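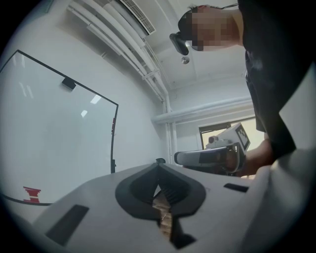 Drivers will slow down if they believe the sign, Oldřich Hubáček wrote to me in September, and they stopped believing the sign years ago. He had spent 11 months driving the same stretch of highway past Amaral, through a work zone where the limit dropped from 65 to 45. On most of those trips, he said, he saw cones, a parked truck and no workers at all. He slowed down anyway. The people behind him leaned on their horns.

I thought of his letter when the county announced that the Amaral stretch would get a new kind of smart barrier. The system is called Skatik. It is sold by a company named Drultex, and it puts a row of lighted panels along the shoulder that are supposed to read the speed of each oncoming car and flash faster as the driver gets closer to trouble. The brochure calls this "a conversation with the motorist." I have driven past it six times now, and I can't say we talked.

The pitch goes like this. Ordinary warning signs are static, and drivers tune them out. A panel that reacts to you personally is harder to ignore. Drultex says that in its own trial, average speeds at the entry to the zone fell after the panels went up. I asked how far they fell, and for how long, and was sent a chart with no numbers on the vertical axis. I asked again and was sent the same chart in color.

What I did get was the size of the trial. The company logged 2469 vehicles. That sounds like a lot until you stand on an overpass at five in the afternoon. On a busy road it's a couple of hours of traffic, and the company wouldn't say whether the cars were spread over a season or caught in one morning with a state trooper parked up the road. Anyone who drives knows what a trooper does to average speed.

Then there is novelty. Put a pink elephant on the shoulder and people will brake for it. In the second month they'll go by it at 70 with a coffee in one hand. Speed displays that show your number in big orange digits had their moment too, and in my town teenagers now treat the one by the high school as a scoreboard.

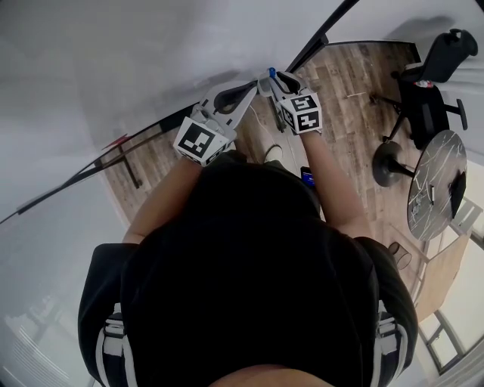

THE ROAD

Stukance Hill is where the work zone begins, and it's the part that worries me. Coming from the east you crest the rise and have 200 yards before the left lane closes. In dry daylight that's tight. The first Skatik panel stands past the crest, so the driver who most needs the message gets it last. I put this to the county's roads office. The answer was that the panels were placed "according to the supplier's guidance," and that the supplier had visited the location.

It had. I have the visit report, which is two pages long and mentions the hill once, as a good spot for visibility. For a panel, maybe. For the driver on the other side of it, there is a lot of sky and then a line of brake lights.

A plain sign on a trailer, parked 1000 feet back from the crest, would tell people that traffic is stopped ahead. The county owns several of them. When I asked why none was in use on Stukance Hill, I was told they might "compete with" the new system for drivers' attention.

I don't want to be unfair to the gadget. I'd take flashing lights over nothing, and the crews who stand a few feet from moving trucks deserve whatever works. If the panels get one distracted person to look up from a phone, fine. But the county has presented them as a fix, and the contract runs three years before anybody has to show a result. There is no requirement to compare the road with a similar one that has no panels. There isn't even a requirement to publish the speeds.

Hubáček's complaint was simpler, and I keep coming back to it. Take the 45 sign down, or cover it, when the crew has gone home. Put it back when they return. He sent that suggestion to the county twice and got a form letter both times, thanking him for his interest in safety.

I drove through again last week, a little before 7 p.m. The panels were flashing hard. The work trucks had left, the lane was still closed, and a pickup went by me on the hill as if I'd been parked.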